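4.2 What people meant by "a good table"

I went into the interviews thinking we'd hear a lot about money. We'd asked 100 households in Salgado and Rasmont how they chose the table they eat at, and I had a whole coding sheet ready for price, delivery and discounts. I barely used it. What people wanted to talk about was marks (rings, scratches, the place where somebody did their homework too hard), and whether a mark made the table worse or made it theirs.

Leonilde Serrano and I coded the transcripts separately and then sat down over a very long April afternoon to argue about them. We disagreed most over the word "honest", which kept turning up in Rasmont. I had it down as a comment on the material, and she had it down as a comment on the maker. Having reread the passages I think she was right in most cases, so Table 2 follows her coding. Touran Mirzaei then read all the disputed passages cold, and only 5 of them moved again.

The split between the two towns is smaller than I expected, and it's mostly about finish. Salgado households liked a shine and said so cheerfully! In Rasmont a shiny table was "for visitors". One woman told us she'd sanded hers back the week her mother-in-law moved out, and I still wish we'd had a code for that. Pale wood with the grain showing (Figure 3) got the warmest words in both places, though people who owned it also worried about it more, and talked about coasters at surprising length. 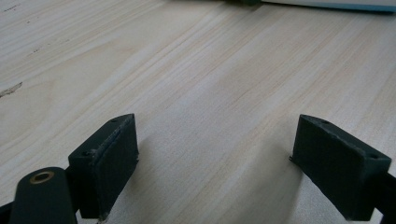

Figure 3. Pale wooden tabletop with fine grain and a small dark mark.

Worry, then, is the bit I'd push on if we did this again. Afroza Matubbar pointed out that our questions only asked about damage that had already happened, so anybody fretting about future damage had to bring it up unprompted. Plenty did, but we can't say how many more would have. The Urkano pilot had the same gap and we should have caught it there. Section 4.3 goes back to the Salgado interviews and looks at who in the household did the wiping.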